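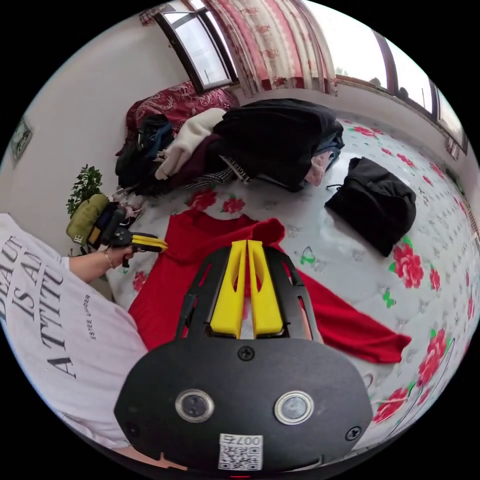
Doblar ropa sin perder la tarde

La ropa se dobla recién descolgada o no se dobla. Quien la deja «un momentito» en la silla ya sabe cómo acaba la semana: vistiéndose de la silla.

La cama es mejor superficie que la mesa, sobre todo por la altura y porque obliga a terminar antes de acostarse. Estire la colcha primero; doblar encima de arrugas es fabricar más.

Camisetas: boca abajo, mangas hacia dentro, los lados al centro y luego en tres. Alise con la palma en cada pliegue, 2 segundos, no hace falta rezarle.

Jerséis de punto: nunca en percha, salvo que quiera hombros de espantapájaros. Apílelos de 5 en 5 como mucho, con el más gordo abajo.

Sábanas bajeras: meta una esquina dentro de la otra, forme algo parecido a un rectángulo y escóndalo al fondo del armario. Mi vecina Ljubica las deja como sobres. No le he preguntado cómo, por orgullo.

Calcetines sueltos: una bolsa aparte y 30 días de plazo. Vencido el plazo, pasan a trapos para los zapatos.

Los cajones se llenan en vertical, con las prendas de canto. Si hay que empujar para cerrar, sobra ropa. En mi caso, las camisetas de propaganda de julio.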